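Mars, le soir

Retour de Trilovmont avec les pieds en compote et un dossier de plus sous le bras. J'ai promis à la kiné de noter mes journées, « pas pour vous juger, pour voir où passe l'énergie ». Eh bien aujourd'hui elle est passée dans une salle d'attente, presque en entier.

Il s'agissait de la rééducation de mon épaule, troisième saison. La première saison, c'était la chute (un escalier de cave, aucune gloire). La deuxième, l'immobilisation, avec cette écharpe bleue que tout le monde trouvait seyante et que j'ai fini par haïr comme on hait un parent éloigné qui s'installe. Maintenant on me demande de lever le bras. Pas très haut. À la hauteur d'une étagère à épices, disons, ce qui montre bien que les gens qui rédigent les objectifs thérapeutiques rangent leurs épices plus bas que moi.

Rendez-vous à neuf heures, prise en charge à dix heures moins le quart. Entre les deux, j'ai lu tout ce qui était affiché : la marche à suivre en cas d'incendie, l'interdiction de manger, l'invitation à poser toutes mes questions au personnel. J'en avais une, elle concernait l'heure. J'ai ensuite rempli le questionnaire d'entrée, le même que la dernière fois, où l'on me demande de noter ma douleur de zéro à dix. J'ai mis 3. La dernière fois aussi j'avais mis 3. Je soupçonne que c'est devenu mon chiffre, comme d'autres ont un signe astrologique. Un quatre ferait plaintif, un deux me ferait renvoyer chez moi.

Bilan de la séance : on m'a fait grimper au mur avec les doigts, lentement, comme une araignée qui aurait des doutes. J'ai gagné une bande de peinture par rapport au mois dernier. La kiné était contente et je l'étais aussi, ce qui m'a vexé. Puis l'élastique, celui qui siffle quand il glisse de la poignée de porte. Puis la poche froide, de loin mon exercice préféré, que je réalise avec une technique irréprochable.

Elle m'a redit de dormir avec un coussin sous le coude. Je lui ai redit que oui. Le coussin, pour l'instant, dort sur le fauteuil et passe d'excellentes nuits.

À midi, un sandwich sur le banc devant l'arrêt, mangé de la main gauche. Je deviens habile de la main gauche. Je peux maintenant beurrer une tartine, ouvrir la boîte aux lettres et signer d'une façon que la banque refuse. Pour les chaussures à lacets, j'ai renoncé depuis longtemps, et mes mocassins ont pris des airs d'héritiers.

L'après-midi, courrier. La mutuelle m'écrit qu'il manque une pièce à ma demande de remboursement. Le total du devis pour les séances et l'appareillage se monte à 1 178 euros, somme que je commence à connaître aussi bien que mon code postal, et la pièce manquante est la copie d'une lettre qu'ils m'ont eux-mêmes envoyée. J'ai relu deux fois. Ils ont la lettre puisqu'ils l'ont écrite, mais ils aimeraient la recevoir. J'ai donc marché jusqu'à la papeterie pour la photocopier, ce qui m'a permis d'atteindre les 4 000 pas que la kiné me réclame chaque jour. Je ne dirai jamais à la mutuelle qu'elle contribue à ma santé, elle serait capable de le facturer.

Au téléphone, ensuite, pour la séance du mois prochain. Tapez un, tapez deux, restez en ligne. La musique d'attente est la même depuis la première saison, une flûte qui monte et ne redescend pas. J'ai fait mes rotations d'épaule en rythme. On m'a finalement proposé l'antenne de Drostcombe, « qui a de la place ». Si elle a de la place, c'est qu'il faut deux cars pour y aller. J'ai pris quand même. Le matin, en plus, ce que mon moi du mois prochain appréciera. 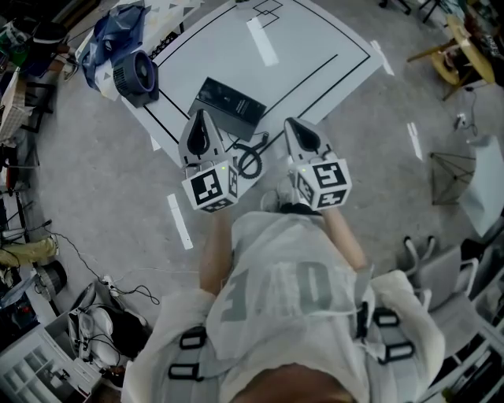
J'en reviens à la séance, parce que j'ai oublié de noter les consignes et que la feuille est restée dans la poche de mon manteau, qui est au portemanteau, qui est au bout du couloir. De mémoire, donc : pendule matin et soir, penché en avant, la main appuyée sur la table, le bras qui pend et fait de petits ronds. L'araignée au mur une fois par jour, s'arrêter dès que ça tire. L'élastique un jour sur deux seulement. Ne rien porter de lourd à droite, « et le chat compte comme lourd », a-t-elle précisé. Le chat n'a pas été consulté. Il pèse ce qu'il pèse et continue de s'asseoir du côté qui lui plaît.

Elle m'a aussi conseillé la crème Urix pour le soir, en massage autour de l'omoplate. J'aimerais savoir comment on se masse soi-même autour de l'omoplate avec un bras qui plafonne à l'étagère à épices. J'ai essayé avec une cuillère en bois. J'ai crémé le dossier de la chaise, une partie du rideau, et l'omoplate gauche, celle qui va bien. Elle est très détendue.

Le reste de la soirée sans histoire. Soupe, pendule, un documentaire sur les phares dont j'ai vu le début. Le pendule m'a fait du bien, je le note ici pour être juste. Ça tirait moins qu'hier en enlevant le pull, et j'ai pu attraper la tasse du deuxième rayon sans monter sur rien. J'y ai bu ma tisane avec un certain air, tout seul dans la cuisine.

Demain : poster la photocopie de la lettre à ceux qui l'ont écrite. Racheter du pain. Chercher les horaires du car pour Drostcombe, et aller reprendre ce coussin au fauteuil.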